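### 4.2 Object Placement and the Use of Open Surface

The second part of the study concerns how kitchen items come to occupy a shared work surface when no storage is assigned to them. Earlier work in our group (Bakos and Ajayi) looked at drawers and shelves, where the boundaries of each compartment do much of the sorting. A bare tabletop gives no such help. Items placed on it are grouped, stacked, or left apart according to habits that people find difficult to put into words when asked directly.

We used a white tabletop for all sessions at the Trulldale site so that the objects would stand out clearly from their background. The set combined ordinary kitchenware with play food. Plates, a pot, a spatula, a colander, and a squeeze bottle of ketchup were joined by toy fruit. The play food was chosen for practical reasons: it does not spoil, it keeps its shape between sessions, and it can be handled repeatedly without being replaced. A toaster oven was included in some layouts as a large item that limits the space available to everything else.

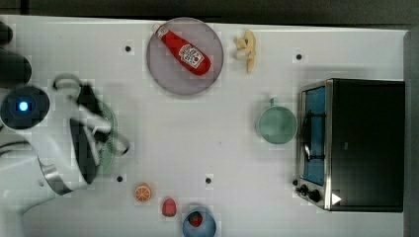
Twenty-eight adults took part in the interview portion of the study. Each was shown overhead views of several layouts and was asked to say which items belonged together, which were in the way, and what should be moved first if a meal were to be prepared. Interviews were conducted by Zainab Ajayi and Christos Vasilakis and were coded separately by Oľga Kadlec, using the Mészáros placement scheme. That scheme distinguishes three relations between objects: resting on, resting in, and standing near. We added a fourth, bridging, for long items that lie across the opening of a container.

Resting on was the relation that participants noticed most readily. A ketchup bottle lying on a plate drew comment early in most interviews, and participants disagreed about it more than about any other item. Eleven considered the bottle misplaced, on the grounds that a plate is meant to receive food and the bottle should stand upright beside it. Seven regarded the plate as a reasonable tray that kept the bottle from rolling. The remaining participants expressed no preference. Those who objected to the bottle did not usually object to the plate, which they described as being in a suitable position near the back of the table.

Bridging produced a different pattern. Participants tended to treat a spatula lying across a pot as part of the pot, and they spoke of moving the two together. Several said that they leave utensils in this way at home. When asked to plan a cleared surface, they often began with the lighter, separate items and postponed the pot and spatula until the end. 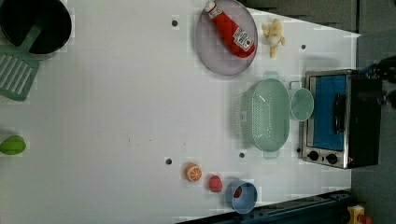 **Figure 5.** Overhead view of a tabletop layout. The slotted spatula crosses the opening of the black pot (bridging), and the ketchup bottle lies on the plate (resting on). The mint-green colander sits directly on the table.

The colander was treated mainly as a destination. Participants who wished to gather the toy fruit proposed placing it there, and two of them suggested that the colander be brought closer to the pot before anything else was moved. Its distance from the fruit mattered less than we had expected. Participants were willing to carry an item across the full length of the table in order to avoid putting it on a plate that was already in use.

Open surface was valued in its own right. When asked what they would change, many participants referred to the clear area first and to the objects second. They preferred one large open space to several small ones, even when this meant crowding the items along one side. This agrees with the observations made by Teresa Marciniak in the Nolent kitchens, where cooks pushed equipment toward the wall before beginning work.

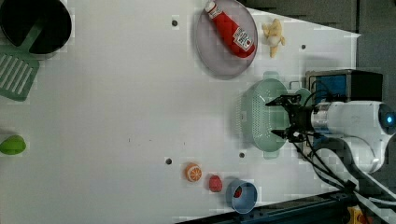
**Figure 6.** Tabletop layout with the colander below and to the right of center. The pot, spatula, and green play food are grouped toward the left edge.

Two limits of the material should be noted. Overhead views flatten differences in height, and a tall item may appear to take up less room than it does for a person standing at the table. In addition, play food may encourage participants to be less careful about hygiene than they would be with real produce. The follow-up interviews described in Section 5 address the second point by repeating the questions with fresh fruit on the same surface.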